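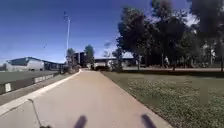
The long path by the playing field, looking towards the dark building

Forum > Walking and Getting About > The new path at Cleltthorpe

margarida_g
Morning all, and what a sky! I've been meaning to start a thread on this path for ages. I use it most days and I'm really rather fond of it - it's wide, it's pale enough to see your way at dusk, and you can walk side by side and have a proper natter without stepping off the kerb for anyone.

Valter N
Lovely blue, that. I'm afraid I don't share your fondness for the concrete though, Margarida. It glares dreadfully in April and there's hardly a scrap of shade until you reach the trees at the far end. I'd have kept the old cinder track.

custodio452
The cinder track was a bog, Valter! I ruined 3 pairs of shoes on it. My mother-in-law manages this one with her frame and she never could before.

Valter N
Fair point about the frame, I'll give you that. Still want a bench.

vasco_c
Does anyone know if the darker strip on the other side of the kerb is meant for bikes? I've been cycling on it and had a bit of a telling-off from a gentleman with a spaniel.

margarida_g
I've always taken it to be for bikes, Vasco, but I couldn't swear to it. There's a small white sign on the barrier by the field - I'll have a read next time I'm passing and report back.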